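Small Kitchens, Short Budgets: notes for session 3
Nuvness Community Kitchen, evening group

Tonight: countertop combo cookers. Pot on one side, second compartment on the other, one plug. Bring last week's sheet on outlets, we need it for the exercise at the end.

Recap first. A burner heats from below, an oven compartment heats the air around the food. Combo units try to do both off one cord. Good for one or two people. For six, forget it.

Why people buy them
Rented rooms with no stove. Dorms. One shelf of counter and that's it. Breakfast mostly: something warm in the pot, something browning next to it, both done about when you are dressed. Also cheap to store if you have a cupboard deep enough. Measure the cupboard. Measure it again with the pot ON.

Reading the controls
Two knobs is the usual layout. Don't guess which is which. Trace the label around each one before you turn anything. If the labels are in a language you don't read, get them translated once and write it on masking tape, stick it next to the knob, done. Some knobs set heat, some set minutes, some do both badly.
Red and white triangle on a housing = stop and look it up in the booklet. Learn where it is on yours.

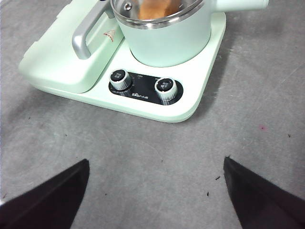

Nouhaila Abdel Rahman objects to the masking tape: it goes brown and gummy near heat, and she would sooner have a card on the wall with the settings written big. Fair. Card on the wall then, tape only if you have no wall. She also wants it in the notes that you let the lid drip over the pot, never over the panel. Agreed, added.

Glass lids
Nice because you can check without lifting. Every time you lift you lose steam and add minutes. Tilt it away from your face. Don't run a hot lid under the cold tap, it can crack.

Cleaning
Unplug. Wait. Wipe the base with a damp cloth, wrung out hard. Never dunk the base. Around the knobs use a dry brush, crumbs get in behind and the knob starts to stick. Then the counter underneath, which everbody skips. Lift the unit, don't drag it.

Watts
Garside sheet, page 2. Pot side on our practice numbers is 400 watts, compartment side 1,000. Both running = add them. Now add the kettle. See the problem? One thing at a time on a shared outlet and no extension cords.

Exercise (in pairs, by 8 pm)
Plan one breakfast for two using only a combo unit. Write what goes in which side, what starts first, what sits and waits. Start times for each. Swap with the next pair and find the mistake, there is usally one.

Next time: rice three ways, bring a container with a lid. Trillano handout is by the door, take one if you missed February.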